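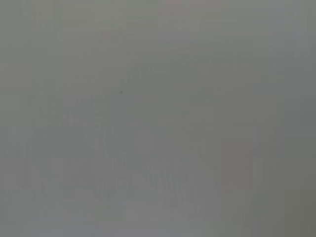
Is a salt-free water conditioner worth $3,789 or am I being sold a pipe with a sticker on it?

Asked in Plumbing and Water
Tags: hard water, water softener, salt-free, sales pitch

We have hard water. I knew that before the man from Vesico came to the door, because the kettle looks like the inside of a cave and the shower head has to be soaked in vinegar every couple of months. He did a test at the kitchen sink with some drops and a little vial and told me we're at 19 grains per gallon, "very hard," and that our water heater was "dying as we speak." It's a gas tank heater, nine years old, and it sounds fine to me.

What he wants to put in is a salt-free conditioner. No salt, no drain line, no electricity, no backwash. A tank full of beads, as far as I could get out of him. $3,789 installed, and the price is good only if I sign before the end of February. When I asked what the hardness would be afterward he said the number "stays the same but the minerals behave differently." I asked him to run the drops test on a house that already has one and he changed the subject to his financing plan.

I'm not against spending money on this. My neighbor has a regular softener with the salt and she likes it, but she hauls bags down the basement stairs and my back isn't up to that. So the no-salt part does appeal to me. I just don't like paying for a thing when the seller's own test can't tell whether it's plugged in.

Has anyone lived with one of these? Does it do anything? And is there some cheaper way to find out before I commit?

Edit: someone asked in the comments. City water, not a well. Two bathrooms, copper pipe, three of us in the house.

3 Answers

Answer by Nabil Hourani (accepted)

You're right to be suspicious, but I'd split the question up, since "salt-free" covers a few different products and some deserve more suspicion than others.

The kind with beads in a tank is usually called template assisted crystallization, or TAC. The idea is that the hardness forms tiny crystals on the beads and those wash through the pipes without sticking as much. There is decent testing showing it can cut down scale, mainly in water heaters. So it isn't pure nonsense. It also isn't a softener. Calcium and magnesium are still in the water, soap will lather exactly as badly as it does now, and you'll still get spots on the glasses when they air dry. If he told you your laundry or your skin would feel different, I'd stop listening right there.

The kind with a coil of wire or magnets clamped to the outside of the pipe is another matter. I have never seen evidence for those that I'd spend my own money on.

His answer about the number staying the same was true, oddly enough. The drops measure how much hardness is present. A TAC unit doesn't remove any, so before and after will match. The trouble is what you already spotted, which is that you have no simple way to check it at home. You look at the heating element in the kettle after six months and form an opinion. Or the beads wear out in year three and you don't notice.

On price, I think it's steep. A tank, a bypass valve, a sediment filter in front of it and half a day of a plumber's time doesn't get to that figure for a house your size unless someone is paid a large commission. Get two quotes from local plumbers who don't go door to door. Ask each one:

What exactly is the media, and who makes it?
Has this unit been tested for scale reduction, by whom, and can I have the report?
How often are the beads replaced and what does that cost?
What does chlorine in city water do to them? (Some need a carbon filter first. If nobody mentions it, ask again.)
What does the warranty cover in writing?

As for the February deadline, it will be March and he will still sell you one.

The cheap things I'd do first: flush your water heater. Nine years without flushing at 19 grains means there's probably sediment in the bottom, and if it starts rumbling like popcorn that's what you're hearing. Go easy on the old drain valve -- they can drip afterward, so have a brass hose cap ready. Also call the water utility and ask for their hardness figure. It's free and they aren't selling tanks.

If it's only the salt bags that put you off a real softener, plenty of places will deliver them and carry them down.

Comments

Original poster: Called the utility. They said it varies but his number was in the range, so he wasn't fibbing about that. He got vague when I asked who makes the beads.

Nabil Hourani: Vague is an answer. I'd pass.

Answer by Dima Saab

I've had a TAC unit for four years, put in by my brother-in-law for a lot less than you were quoted. The shower door still spots. The scale in the kettle is different, more like dust, and it wipes out with a cloth where before I had to scrape it. Is that the unit? I think so but I also changed kettles that year, so take it for what it's worth.

I would not buy it again at your price. At his price, maybe.

Answer by usthorpe79

My uncle has a magnet on his pipe for 20 yrs and never had a leak. Just get the magnet

Comments

Dima Saab: I've had no magnet for longer than that and no leaks either.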